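Notebook, Saturday, bench 2

Subject: handling rules for the tray and bottle task. Started 9:40.

Yesterday Cinzia Russo read my draft and put two questions in the margin. First, what counts as "placed"? Second, who decides to throw away a recording? She is right, the draft did not say. I write the answers now, before I forget my reasons.

Placed means: the object stands on its base inside the tray, and both fingers have let go of it. Leaning on the wall is not placed. I checked the Narby sheet and they accept leaning. We will not, but I must write this difference in the header so the people at Trosedska do not mix the two sets.

Discard: the operator may mark, only the reviewer may delete. Marked recordings stay in the folder for five days.

Other rules, as agreed:
- Open the fingers fully before coming to the tray. No pushing the tray to make it line up.
- Tags and labels remain on the objects. We do not cut them off to make the grasp easier.
- Look at the foam pads before each session. If a pad turns on its screw or lifts at the corner, stop and change it. Fuzzy edges are allowed, write them down.
- Spouts and pumps: do not grasp by them. Take the body.
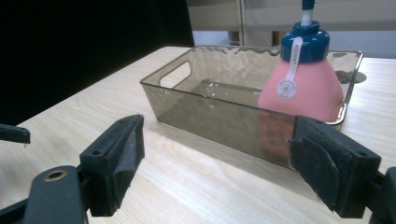

Pink bottle in the grey tray, fingers open on both sides. Pad edges frayed, noted.

Clear plastic is still the open point. Through the tray wall the bottle colour looks darker, so the colour check in Duvex should use only the part above the rim. I have asked for a second opinion.

To do: header text, send to Cinzia. Ask if Montoya has spare pads, we have two left.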